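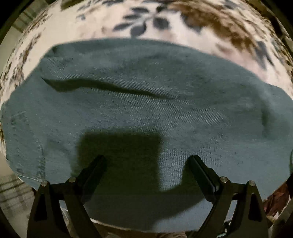

Wrist view, gripper over denim, fingers open toward the fold.

Forums > End Effectors > Hand-Held Grippers > Maintenance

Print this thread | E-mail this thread

**Left finger lags on close, denim only**

ximeng_qian
Unit is the hand-held gripper with the black plate fingers, two pins per side. On thin cotton both fingers meet at center. On denim the left one arrives late and the fold gets pushed to the left before the right finger has a grip on it. Pins cleaned and reseated in January, no change. Running at 30 mm/s close speed. Where would you look first?

tolv_88
Outer left pin. In your picture it sits a little lower than the one next to it, and on the right side the outer pin is also the lower one, so the geometry looks symmetrical enough. That leaves friction. Pull the pin and check the bore for ovality.

Homa Kazemi
I would not pull anything yet. Do an empty close with feeler stock between the tips and see if the lag is there without load. If it is, follow tolv_88. If it only shows up on fabric, the problem is compliance in the fingers. Those triangular cutouts let the plate flex, and twill pushes back a lot harder than a T-shirt.

ximeng_qian
Empty close is even. Tips meet within 0.1 by feeler.

tolv_88
Feeler stock puts no real side load on the bore. An oval bore will pass that test every time. We had one at Clerkum that measured fine empty and walked as soon as it touched canvas.

Homa Kazemi
Fair, so load it. Clamp a rubber block off center, close on it, swap sides, compare. Ten minutes and the pins stay in.

brillesstead_shop
Second issue, separate from the lag. Look at the shadow between the fingers. Your light is behind the tool, so the patch you are about to grab is the darkest part of the cloth. If you are placing the tips from the camera view, you are guessing at the fold. We moved ours to a side bracket and the off-center picks went down.

ximeng_qian
Rubber block result: left finger lags with the block on the left, right finger does not lag with the block on the right. So it is the left side and it is load dependent. Pulled the outer pin. Bore is oval, 6.14 across the long axis on a nominal 6. Bushing on order from Prusteck.

tolv_88
There it is.

Homa Kazemi
Agreed on the bore. Replace both bushings on that side, the inner one has been carrying the extra load. Torque the caps the same left and right, then repeat the block test before going back to denim.

Riedl_M
What grease? Ours came dry and I have left it dry.

ximeng_qian
Dry here too. Lint sticks to anything wet. Will post the block numbers once the bushings are in.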